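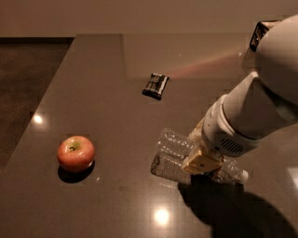
Ollel

How to clear a glossy table without making it worse

Last updated: January 2022

A dark, shiny table looks wonderful in the store. At home it shows every fingerprint, and the ceiling lights too. Mine gets cleared once a day, usually by me, usually under protest.

1. Take the food first. An apple goes back in the bowl, stem up if you care about such things. I do, a little.

2. Small wrapped stuff comes next. Snack bars breed on flat surfaces - I once found 14 in a single drawer, all of them "for later." Pick one spot for them and stick to it.

3. Now the clear plastic. On a polished top it hides in the glare, so tilt your head until you catch the edges.

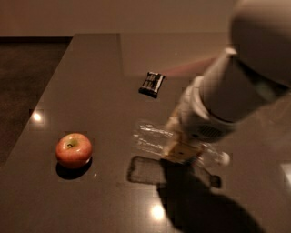
Lift it straight up. Dragging leaves fine scratches, and you will see them every evening for the rest of your life. If it's trash, walk it to the trash. Setting it on the counter is just moving the problem to a room with worse lighting.

4. Wipe with a barely damp cloth, then a dry one, going the long way. I allow 18 minutes for the whole job and spend most of them looking for the second cloth.

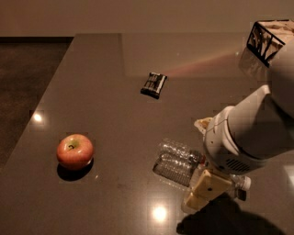

What can stay out

One apple, if you plan to eat it today. A wire rack, as long as it holds something you use. Mail can't stay.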